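Comparison of Two Hand-Held Grippers at the Grolville Workshop

16th December

Over the past weeks I have completed a comparison of two hand-held grippers, referred to in my notes by their working names, Sullari and Cladinley. The purpose was to decide which of the two should be used for the larger round of recordings planned for May.

Each tool was used for 100 trials with long and thin objects. The time allowed for each trial was 30 seconds. Obed Darko operated the second tool whenever a task called for two.

The Sullari held thin items more firmly, and its fingers needed less adjustment. The Cladinley was lighter on the wrist, but its cables pulled to one side during long reaches. I have asked Hordiienko, our parts supplier, to quote for a longer cable set.

Camera views were saved from both tools. The wide lens bends straight lines considerably, and calibration must be repeated before any measurements are taken from the footage.

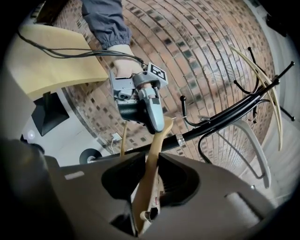
The second gripper, with its square marker, seen from the first during work with wooden sticks.

The full set now stands at 3,182 clips against a target of 3,000. Written results will be posted once the new cables have been tested.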